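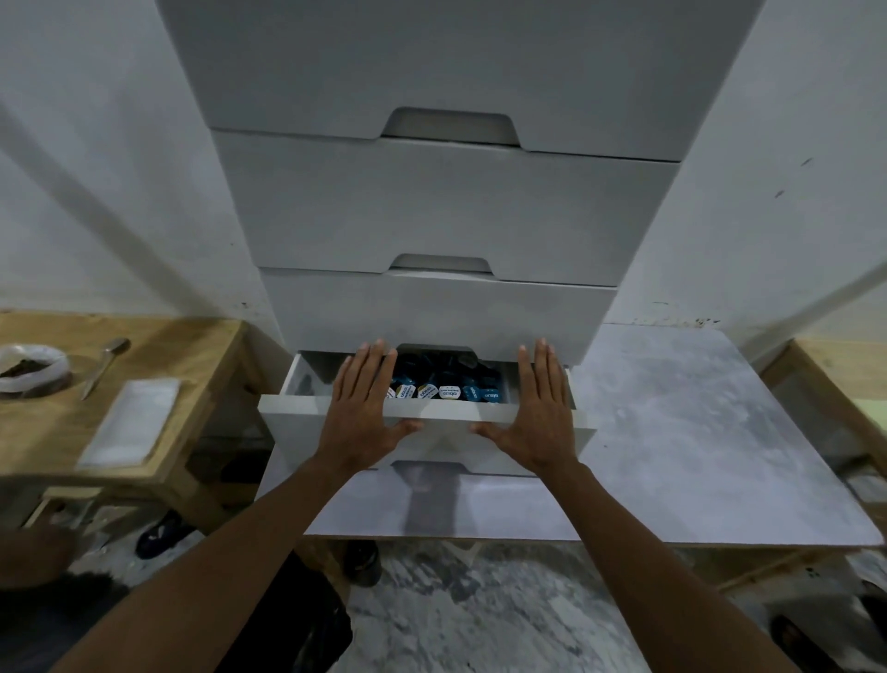 What's the hardest chore to teach a student-built robot? In our club it has been closing a drawer, harder by a good stretch than opening one, and I'd have bet real money on the opposite back in the fall.

Jennylyn Cabanatuan
April

I've been promising a proper update on the Ondov robotics club for ages, so settle in, this is going to run over several posts (my daughter says I should just get a newsletter, and she's probably right, but I like it here).

For anyone new: I teach at Ondov during the day and run the robotics club after the last bell. We meet in Room 409, up all those stairs, and we stay until the building gets locked or somebody's mom calls. This year we entered the household track at Wida, where your robot has to do ordinary chores in a pretend home.

The robot is called Gezer. The kids picked the name by a vote that went on far too long and involved speeches. It has one arm, a base that drives well on tile and badly on carpet, and a sticker on the back that says PLEASE BE PATIENT WITH ME, which I did not put there.

The drawer chore sounds so easy when you read it in the rule book. Drawer starts partly open with small things inside. Robot closes it. Nothing spills, the furniture doesn't slide, and the front ends up flush with the ones above and below. That's the whole page.

Think about how a person closes one when it's packed full of little packets, though. Fingers spread, one palm on the left side of the front and one on the right, and both hands pressing together. You do that without a single thought in your head! Gezer has one arm, so it pushes in one place, and if that place is off to the side the drawer goes in crooked and jams.

Our first fix was the obvious one, push in the middle. Good idea, and it got us a long way. The trouble is that the fronts we practice on have a handle cutout in the middle, and the fingertip kept finding its way into the cutout and getting stuck there. One of my ninth graders said it looked like Gezer was trying to hold the drawer's hand. I have thought about that every day since.

So then we had the great bar debate. Half the club wanted to bolt a wide flat bar onto the gripper so it could press on both sides at once, the way your hands would. The other half thought that was a cheat, even though the rules allow it, and wanted to solve it in the software. Voices were raised. Snacks were withheld.

I let them build both. I know, I know, we did not have the time for that. But I've been doing this long enough to see what happens when I pick a side, and what happens is that half the room goes quiet and starts doing their chemistry homework.

The bar team had something working in two meetings. They cut it from scrap, padded it with foam from a Bremico parts box, and it pushed straight almost from the start. The box itself has been a blessing by the way, we bought it with bake sale money and it came to just under our limit of $200, shipping included.

The software team took a lot longer. Their plan was to push a little on one side, move over, push a little on the other side, and go back and forth until it was shut. Watching it the first few times was like watching someone try to get a couch through a doorway. It does get there! It's slow and a bit comical, and it's also the gentler of the two on whatever is in the drawer.

Gentle matters more than I expected. Small packets heaped in a drawer like to shift when the front gets a hard shove, and they can ride up and catch under the panel above. The judges at Wida check for that. We lost nearly every early practice run to one little packet peeking out of the top like it wanted to see what was going on.

The kids keep a log of every practice try, good or bad, with a note about what went wrong. As of our last meeting it's at 1057 entries. I read it on my couch at night with a cup of tea and it's better than most of what's on TV. Favorite entry so far: "drawer closed. wrong drawer."

That wrong drawer thing is a real problem, too, and I should say more about it since a couple of you asked last time. When you look down at a tall chest from above, the fronts stack up and the lower ones look narrower than the top ones. A person shrugs that off. Gezer used to decide the lower ones belonged to some smaller piece of furniture and ignore them completely.

The cure was boring and it took weeks. The kids practiced from a bunch of different heights, took notes on what the program got right, changed one setting, and did it all over again. Shadows were the other headache. A dark shadow falling down a white panel can look an awful lot like a gap, and Gezer would spend ages politely pushing on a drawer that was already shut.

To the parent who asked whether her son is "learning anything or just pushing furniture": I wrote you back privately, but for everyone else, he rewrote the part of the program that decides when to stop pushing, and then he stood up in front of the group and explained it. In the fall he wouldn't order his own pizza.

Where we are now: the slow back-and-forth method is what we're taking to Wida, and the bar is coming along in the van in case we lose our nerve. The bar team took the decision well. They've been helping with the stopping part and have asked me, several times each, to mention that theirs was faster. It was faster.

If you're local and have an old dresser you're getting rid of, we would love it, any color, the stickier the drawers the better. Please message me before dropping it off, we do have to carry it up to 409 and I need to warn my knees.

Next time I'll tell you about the carpet. We are not ready to talk about the carpet yet.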